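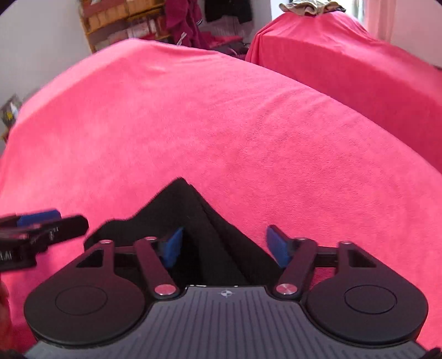 How much of a film's total gross can be predicted from its first Monday? Most of it, provided that the release is wide and the Monday is an ordinary working day.

4.2 First-Monday hold as a predictor

We define the Monday hold as the ratio of Monday admissions to admissions on the preceding Friday, both taken for the same set of screens. The ratio is preferred to the weekend total for two reasons. Weekend figures include advance bookings, which reflect marketing more than opinion, and they are limited by the number of seats in the larger halls. Monday admissions are rarely limited in this way.

The sample consists of 785 releases reported by the exhibitors Brilanus and Humulano. Films that opened on fewer than 40 screens were left out, as were re-releases and filmed concerts. Daily returns were checked against the ledgers kept by the distributor Zoëga. Where the two sources differed by more than 3 per cent, the ledger value was used. Dubbed versions were entered as separate titles, as they often open on different screens and at different prices.

Figure 3. Final admissions plotted against Monday hold, both on a logarithmic scale. Filled points mark dubbed versions. The line is the least-squares fit for original-language versions only.

The fit in Figure 3 is close for films in the middle of the range and poor at both ends. Films with a very low hold tend to lose their screens by the second Friday, so their final admissions fall below the line. At the upper end the spread is wider. Almost 300 titles in the sample opened in a week containing a public holiday, and for these the Friday figure is a weak base. Vigfúsdóttir and Vídalín met the same problem in their study of summer releases, and replaced Friday with the mean of the first two days. We tried this correction and found that it helped for films opening in July – when school holidays flatten the weekly pattern – but made little difference in other months.

Dubbed versions lie above the line more often than below it. One possible cause is that they open with less advertising, so that a larger share of their audience arrives after the first weekend. The Florkon booking records, which give the time of purchase for each ticket, would allow this to be tested. They do not cover single-screen cinemas, and we return to that gap in Section 5.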